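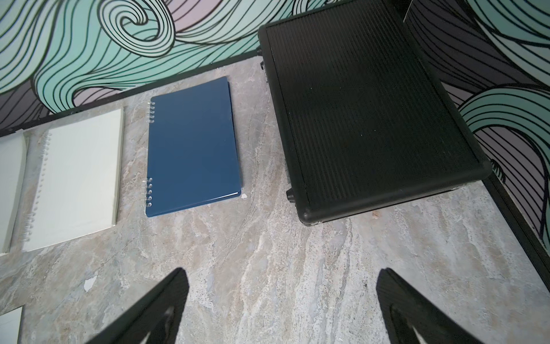
Ekdale is a sports biography site, mostly baseball, with a weakness for the people who never quite made the poster. We write up utility infielders, bullpen coaches, third-string catchers and the managers who got fired in April. Érica Macedo started it at a table much like the grey marble-patterned one pictured here, against a wall with rather fewer waves on it, after she spent an evening trying to find out where a retired shortstop went to college and got four different answers and a recipe.

The site now holds 3000 profiles. Each one covers the career, the family as far as the family has made it public, and whatever the player did next, which in a surprising number of cases is real estate. We do not guess at net worth. We get 70 emails a month asking us to, several from the same man.

Nayara Vieira joined as editor in our second season and has cut the word "legendary" 138 times by her own tally. She also runs corrections. If you are a former ballplayer and we have your birthplace wrong, write to her. If you are a former ballplayer and feel your batting average deserves more context, write to her on a Monday, when she is more patient.

Our minor league pages are put together with Araújo, a two-person scorebook archive that has lent us a great many boxes and would like some of them back. Vondberg handles the servers. Jemance is our newsletter, which goes out to 1000 readers and is named after a street Érica used to live on – there is no baseball connection, please stop looking for one.

We take ads, but we don't take payment for profiles. Agents do ask.

Pitches from new writers are welcome. Send two paragraphs on a player you care about and tell us where you found your facts.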